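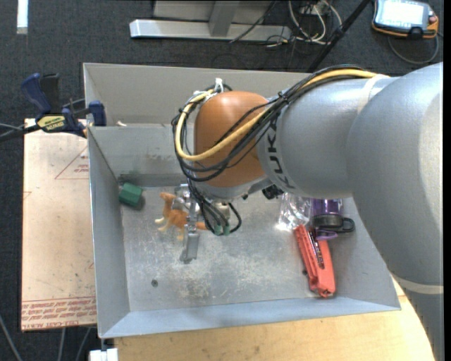 Photo: Rahel Thaler

Home Threads Topics Saved Log in

Sheldon Vachon
June 26, 2019
4 min read

OK, the mixed bin method. Three people have sent me the Brarnby piece in a week and I've now read it twice. I have doubts.

For anyone who missed it: you stop sorting as you go. Everything loose goes into one open bin, toys, bottles, wrappers, whatever. Then you do the whole bin in one go and it's supposed to be faster than picking things up room by room.

The claim is "clear 100 things in one sitting." Which things? A hundred Lego bricks is one thing. A hundred mixed things is my entire Saturday gone.

Look at what's in a mixed bin. Orange toy animal, purple bottle with a carrying loop, a dark green block, crumpled clear plastic. You've got a toy, a kitchen item, another toy (I guess?) and trash. Those go to at least three different places, and two of them are probably on different floors.

So the walking is the same. You did it later, that's all.

Kinga Kovács replied that the walking is NOT the same if you batch it, all the toys in one trip and so on. Fair. But then you're sorting the bin into piles first, and now the floor is covered in piles and I have a four-year-old.

I did try it. Started in April, plain old storage tub from the garage, lasted until the tub was full. Then it was a full tub. Sat by the stairs. We put laundry on it.

The part I object to most is putting trash in with the rest. Clear plastic is the worst for this. It's light, it crumples, it gets around everything, small stuff disappears under it. If you've already got a wrapper in your hand, walk it to the trash can. You don't need a method for that.

Same with bottles. A bottle with a cap on could be empty or could have last Tuesday's smoothie in it. I'm not laying that next to a stuffed animal and hoping. Bottles go to the sink, cap off, every time.

Enikő Lengyel says her kids' daycare does it this way and the place is spotless. I believe her. A daycare also has staff, labeled shelves, and a rule that everything stops at 4:30 so people can clean up. Give me those and I'll do it out of a soup pot.

Somebody asked about bin type. The article is very into metal, flat bottom, low sides. I'll give them low and open. You can see what you've got, and you don't have to dig. Deep tubs with lids are where things go to be forgotten. Metal I don't get. Drop a block in there during nap time and tell me how it went.

Also asked: the Szalai inserts. No idea, never used them. Dividers in a bin that's meant to be mixed sounds like somebody noticed the same problem I did.

And please stop sending me the "604 items in one weekend" post. More than 1,000 likes and not one photo of where the stuff ended up. I'd like to see the closet.

What we do now, since people will ask. One bin for toys only. Trash straight to trash. Bottles and cups to the sink before bed. Anything I can't place goes on the end of the counter and bugs me until I deal with it.

Is it tidy? Some days. The counter end is pretty bad at the moment.

Ákos Mészáros wants me to give the mixed bin another month with a smaller bin. Maybe. If it only holds what I can put away in ten minutes, I could see that working - though at that point it's a basket, and my mother had one of those.

Will report back if I do it. Still looking for the lid to the April tub.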